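Trekeck open day: the tabletops, mostly

I went to the Trekeck open day on 28th February expecting to be sold a dining table, and I came home without one. Make of that what you will. A few people have asked for a write-up, so I've tried to put down what I saw and what I'd want answered before handing over any money.

The workshop sits behind a tile wholesaler in an industrial estate, with parking for maybe a third of the people who turned up. I left the car two streets away on a nature strip and hoped. Entry was free. There was a sausage sizzle, a rack of brochures and a fairly hard push to get your email address at the door. I gave them my old one.

Cristóvão Valente led the tour. He has run the floor there for 27 years, by his account, and he was the best thing about the day, mainly because he went off script. The brochure talks about "honest timber" on every second page. Cristóvão was quite happy to say that a lot of what gets called a timber tabletop in this country is a thin face over something cheaper, and that some of theirs are too. I'd have liked to see that in the brochure.

They make two ranges. Lelta is the everyday one, pale and plain, the sort of top you see in every second café now. Breltia is dearer and darker and comes with a longer warranty, though when I asked what the warranty covered I was handed a sheet that mostly listed what it didn't. Heat marks, no. Colour change from sunlight, no. "Natural variation", no, and that one covers a lot of ground.

The starting price on the board for a Lelta four-seater was $1,034. That's for the top and a basic frame, unfinished underneath. Delivery is extra, and so is the harder finish, which the fellow at the desk told me I'd "definitely want" with kids. If I'd definitely want it, I'd say it belongs in the price.

We spent a good while in the pressing room, which smelled of warm glue, and then in the finishing bay behind a strip curtain. I couldn't fault how tidy it was. Then again it was an open day, and I've tidied my own shed for visitors. A better test would be to turn up unannounced in October when the Christmas orders are on.

The grain-matching talk was where I was most doubtful going in. The claim is that every Lelta top is laid out by eye so the figure "flows". One of the other visitors, who had bought an Okabe table a few years back and brought it up at every stop, reckoned it was a sales line. I'm somewhere in between. Some of the tops had a lovely run to them, with the straight lines at one side easing out into big loose loops. Others looked to me as though the sheet had gone on whichever way it fitted. Cristóvão said customers are split on it — half want the loops in the middle where they can be seen, and the other half ring up and ask why their table isn't even.

On colour I'll be blunt. Under workshop lights these pale tops look nearly white. My kitchen faces west and has a yellowish wall, and I doubt a Lelta would look anything like that by four in the afternoon. I asked for an offcut to take home. They don't give them out on open days, but you can order a sample pack for a fee, refundable against purchase. So you pay to find out whether you like it, and get the money back if you do.

I did run my hand over a good few of the finished ones, and they were smooth, with no ridges at the edges that I could feel. I also sat at one with a coffee and nobody rushed over with a coaster.

Would I go again? Possibly, with my own light bulb and a bit of the wall paint on a card. I've since ordered the sample pack, under protest, and will add a note here once I've had it next to the window for a couple of weeks.

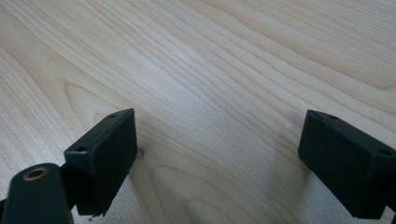
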